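Tivex teleop sim, attic scene pack: review after the stop bug
Posted Wed 11 November by Tania Howlader

Short version. Good sim, nice scene, stop button you can't trust. Don't train new operators on it until that's fixed.

Longer version, typing this between runs so bear with me.

We bought the Tivex humanoid package in May, mostly for the scene packs. The attic one is what we use for box work: strand board floor, low gray table with metal legs, sloped roof, cardboard box to pick up and put on the table. Operator drives the arms and the squat height, walking is semi automatic. Install took 28 minutes on the Plolgate workstation and didn't need any hand holding. Runs smooth. Head view is good, you get the hands and forearms where you'd expect them and the table is easy to line up on.

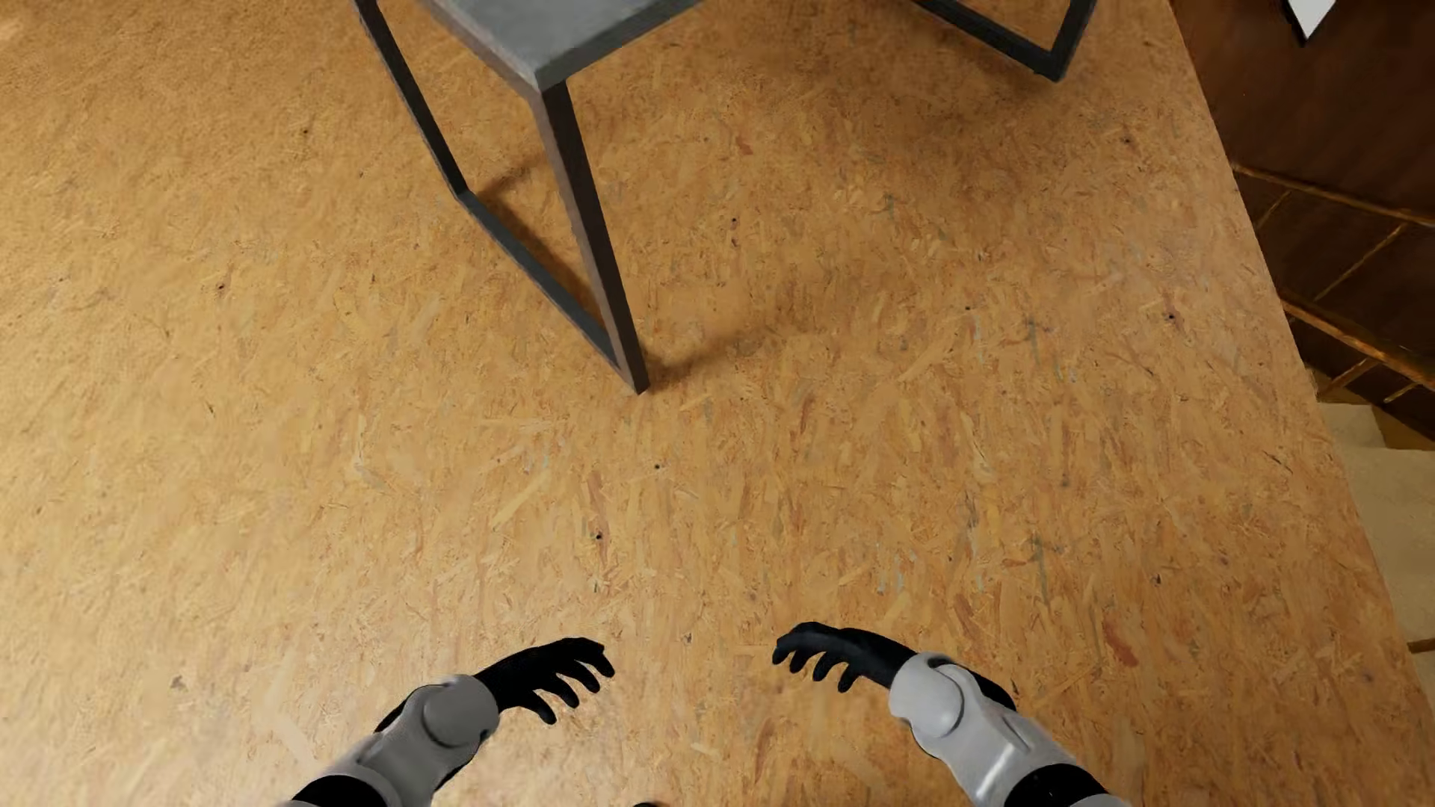

So, the fault. Hit stop while both arms are moving and the arms freeze. Good. The legs don't always. If the robot is partway through a squat it keeps going down to whatever height you last asked for, arms locked, and if there's a box near the feet it goes right into it. No warning, status light on the panel says STOPPED the whole time. First time I figured I'd fat fingered it. Second time I had Janssen watching over my shoulder and he saw it too.

We logged 308 runs after that just to get a number. Leg overrun on 8 of them. Every one was a squat, none from standing. Doesn't sound like much, but a stop that works most of the time isn't a stop.

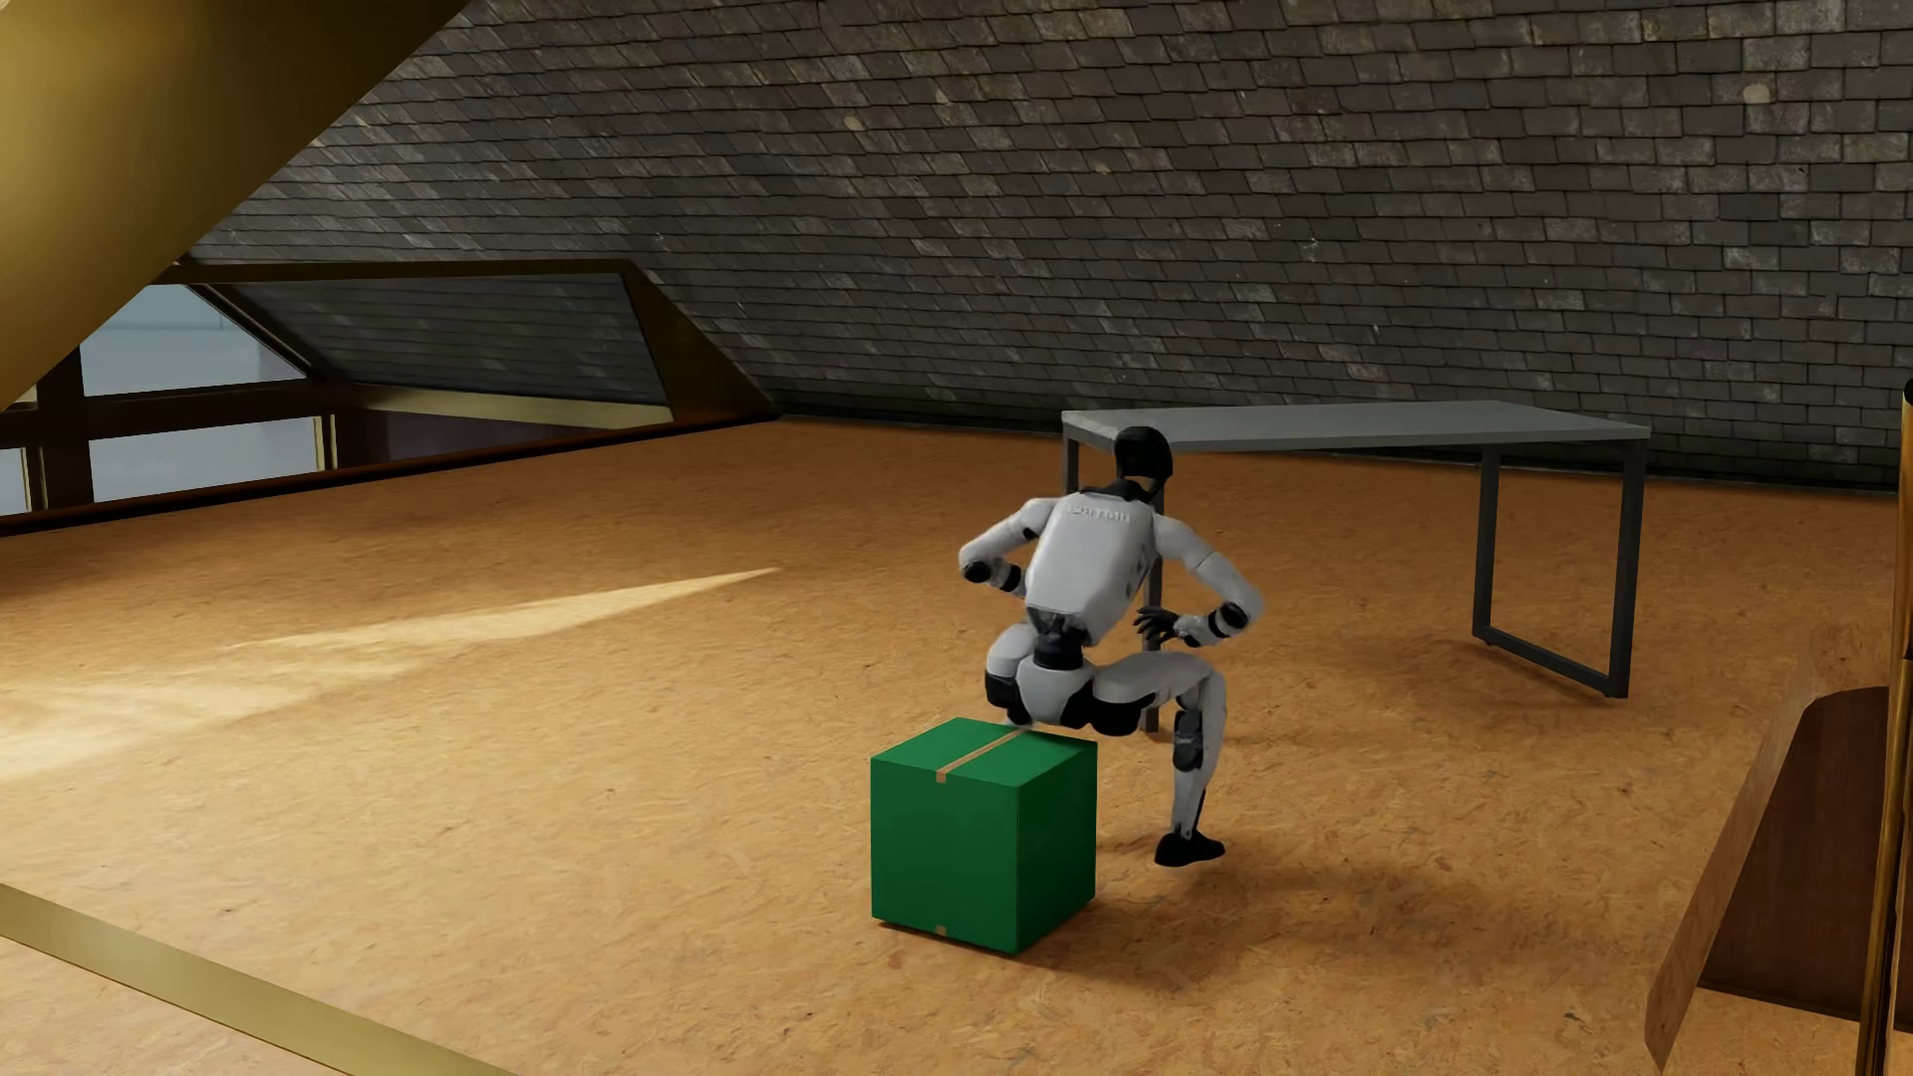 What resume does

Worse, maybe. Press resume after a bad stop and the arms jump to wherever the controllers are now. No ramp, no "match pose first" prompt. In the sim you get a box flying across the attic. I don't want people picking up that habit and then standing next to real hardware. The older Zolo controller plugin we had made you line up both wrists before it gave you back control. Annoying, and I miss it.

Also on two of the bad stops the hand tracking never came back untill I restarted the whole scene. Arms fine, fingers dead.

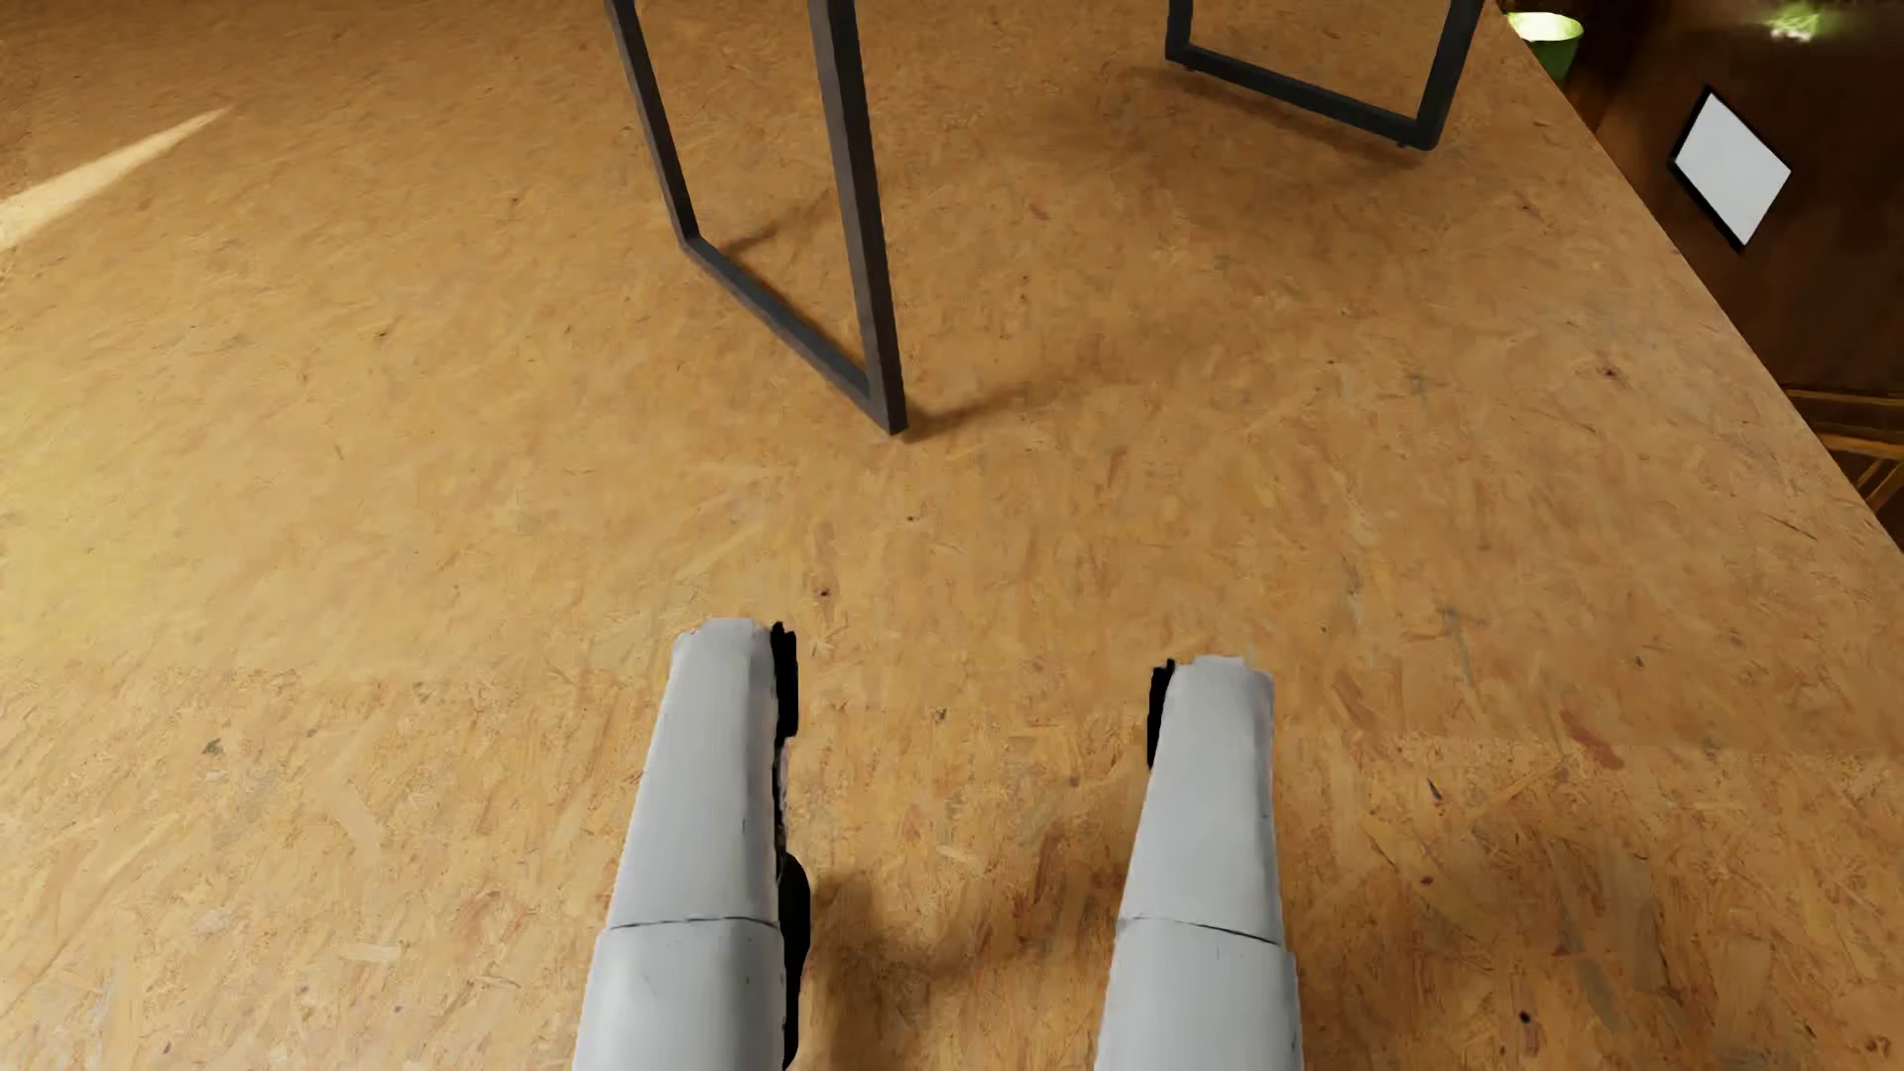 Workaround we're using: bring the robot up to standing before you stop, if you have time, and set the squat speed to the lowest setting. Reset the scene after any stop, never resume. It's slow and it's not a fix. Turning off the semi automatic walking made no diference that I could see.

Support

Reported it with logs. Answer took 7 days, polite, said they could reproduce it. No date for a patch. Will update this if I get one.

Good: floor contact, lighting, table and box setup, load times, price.
Bad: stop, resume, status light that says the wrong thing.

Two stars for now. Would be four with a working stop.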